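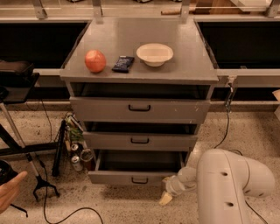 Billach、引き出し操作の遠隔教示データを公開　収録は2762件

ロボット向けソフトウェア開発のBillachは2020年8月19日、家具の引き出しを対象とした遠隔教示データセット「Kurau」の第1版を公開した。収録数は2762件で、このうち1631件が遠隔操作、残りがアームを直接手で動かすダイレクトティーチングによる記録である。研究目的の利用は無償で、商用利用には個別契約が必要となる。

Kurauが扱うのは、取っ手付き引き出しの開閉と、天板上の物品を引き出しに移す動作である。各記録には頭部カメラの映像、関節角、手先の位置姿勢、グリッパーの開度、操作者側の入力値が同一の時刻基準で含まれる。関節角と入力値のサンプリング周波数は100Hz。映像はこれより低い周期で取得し、時刻情報によって対応付ける。操作を途中で中断した記録も削除せず、中断の区分を付けて収めた。

遠隔操作にはMägi製の操作卓を使用した。操作者は左右の把持部を動かして手先の目標位置を与え、ロボット側の制御器が関節角に変換する。取っ手に触れた後は手先の並進方向に柔らかさを持たせ、引く方向のずれによる過大な力を抑える。柔らかさの設定値は記録ごとに付属ファイルに記載されている。

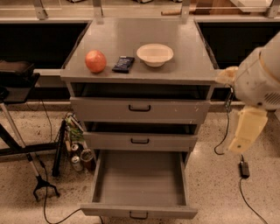
同社によると、引き出しの教示で差が出やすいのは引き始めと終端の2か所である。引き始めでは指先の掛かりが浅いと取っ手から外れ、終端では減速が遅れるとキャビネット本体が動く。ダイレクトティーチングの記録は引き始めの力の変化が滑らかな一方、教示者の腕が映像に入りやすい。遠隔操作の記録は映像の条件が実行時に近いが、1件あたりの所要時間が長くなる傾向があるという。

開始時の状態は統一していない。全段を閉じた状態から始まる記録のほか、一部の段が開いた状態から始まる記録もある。床面の物品や配線も条件の一部として扱い、片付けの有無を属性として付与した。天板に置く物品は果物、包装された菓子、浅い器などで、配置は記録のたびに変えている。

評価用として、模倣学習による基準モデルも併せて公開した。学習には2000件を用い、残りを検証と試験に割り当てている。分割は記録単位ではなくキャビネットの個体単位で行い、同じ個体が学習用と試験用の双方に現れないようにした。基準モデルの入力は映像と関節角のみで、力覚の値は使用しない。

データの変換と再生には、Trorkisが開発した閲覧ソフトを利用できる。映像と関節角を並べて表示し、任意の区間を切り出して別形式で書き出す機能を備える。操作者の入力値と実際の手先軌道との差分表示にも対応した。実機での再生時は、速度の上限を収録時より低く設定することを推奨している。

既知の問題として、初期に収録した一部の記録でグリッパー開度の原点がずれている。該当する記録の一覧と補正値は配布物に同梱した。補正は自動では適用されず、読み込み時に指定する必要がある。

Billachは10月に第2版の公開を予定している。開き戸と、取っ手のない引き出しを追加し、操作者の入力値には把持力の指令を加える。第1版との互換性を保つため、ファイル構成と属性名は変更しない方針である。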